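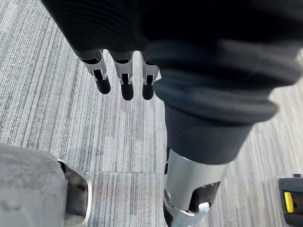

# How do you teach a robot to pick up a sock?

Quick version, lunch is in 14 minutes!

A robot doesn't know what a sock is. You could write it a huge list of instructions – move down, stop, squeeze, not that hard – but the list gets silly very fast. So at Brikgate we show it instead. Two ways.

**Way one: by hand.** You hold the robot's arm and gently push it through the job. Down, close, up, over, let go. The robot remembers how every joint moved. Bit like someone holding your hand while you learn to write your name.

**Way two: by remote control.** Forough wears a special glove. She bends a finger, the robot bends a finger. She stands well back and the robot copies her. Looks like magic, is mostly wires.

Once is never enough, by the way. Forough did the sock job 47 times. Sock here, sock there, sock inside out. If the robot only ever sees one sock in one place, it gets stuck when the sock moves. All those goes are called *demonstrations* (long word, just means "showing").

Then the computer looks for what was the same every time. That's the learning bit. Takes ages.

**Try it at home!** You need 3 people. One is the robot, eyes shut. One moves the robot's arm to pick up a spoon – slowly, no yanking. Do it 6 times. Now the robot trys alone. The third person moves the spoon a tiny bit frist.

Did the robot find it? Swap and go agian.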